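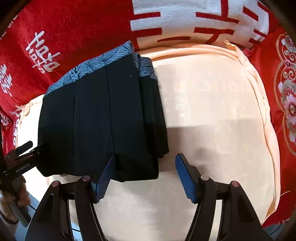

Flivell satin duvet, peach – 2 months in

Bought this in May for the guest bed, ended up on ours. Quick review before I forget what I wanted to say.

Color first. Listing said "apricot," what came is a pale peach. Fine by me. Paler than I wanted next to red bedding but I've gotten used to it and now I like the two together. Pattern is tone on tone, swirly flowers and sort of clouds, you only really catch it when the light comes in sideways. From the door it looks plain. My sister thought it was plain till she sat on it.

Shine: yes, a lot. If you hate shiny bedding stop reading. Glossy at 4 in the afternoon with the blinds up, calmer at night with the lamp.

The edge. Puffy rolled border all the way round and this is my favorite part, makes the bed look made even when I've just thrown the thing over. It does bunch up by the pillows though. I tug it flat, it creeps back. Gave up.

Wrinkles – comes out of the bag looking awful, hang it a day. After that soft creases only, nothing sharp. I fold all the laundry on this bed so it gets leaned on constantly and it recovers OK by bedtime.

Which brings me to the lint thing. Satin itself doesn't hold lint much, one swipe and it's gone. Dark clothes are another story, I fold navy stuff on here and every speck shows up against the navy. Not the duvet's fault I guess but I did check whether it was shedding. Rubbed a black sock over it for a good minute. Nothing. So it's the dryer.

Slippery!! Should of put this higher. A neat pile stays put if you set it in the middle. Put it near the side and somebody sits down, goodbye pile. Cotton blanket under the duvet helped a little. Corner ties would help more, there aren't any.

Warmth is medium. Had a Drokgate before this, much heavier, I was kicking it off by midnight. With this one I sleep straight through, my husband wants a throw on his side from October on. Cold to get into for the first minute, then nice.

Washing: cold, gentle, inside a big bag, low heat after. Twice so far. Filling shifted a bit to one corner the first time, shook it back. Second time fine. No pulled threads yet, but keep rings and zippers away from it, I can feel it wanting to snag. The cat is not alowed.

Size is true to the label, hangs down enough on both sides of a queen. On a deep matress I'd go one up.

Shipping took forever and the zip bag it came in split on day one. Seller (Cathal Foley, store is called Garkik) answered the same evening and mailed a new bag, no argument.

4 stars. Loses one for no ties and the sliding around. Would buy again in a darker color if they ever make one.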